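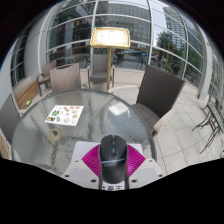

Glass-topped table, menu sheet and roll of tape, with a computer mouse held in the gripper.

Workshop Tips: Handling Small Items on Glass Tables

The following guidance is drawn from a study of hand-held gripper demonstrations directed by Shahram Mahmoudi at the Tarkbridge laboratory. The full method is set out in the December report.

Wipe the glass before each session. Policies trained on clean tables placed objects more accurately than those trained on smeared ones.

Note where daylight falls on the surface. In the Fakamville trials, 5 of 9 failed placements occurred beside a bright reflection. Operators should record both with the reflection present and with the blinds drawn.

Leave ordinary items, such as paper and tape, on the table. Clearing everything away produced policies that hesitated when clutter was introduced.

Lower a computer mouse slowly and open the fingers only after contact. Textured glass makes height difficult to judge from the wrist view.

Vary the starting position. Four positions per table were sufficient in this study; six brought no measurable gain.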